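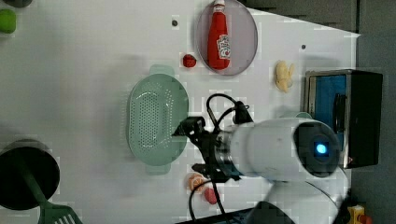 Kids > Food Questions > True or Not?

Does Ketchup Belong in the Fridge?

Grown-ups sound very sure about this. Ask them how they know. Ketchup has vinegar, sugar and salt in it, and all three slow germs down. Slow isn't stop. Check what the label says before you believe me.

And "wash strawberries the minute you buy them"? I doubt that one too. Damp berries can grow mold sooner.

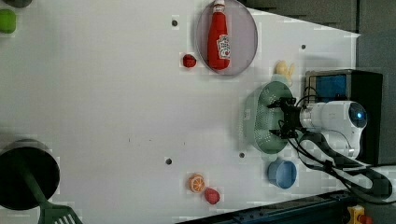 Floor Koster writes that her berries got fuzzy in 2 days, unwashed. Fine, but were they cold?

Related
Is Brown Bread Always Healthier?
Who Made Up the 10-Second Rule?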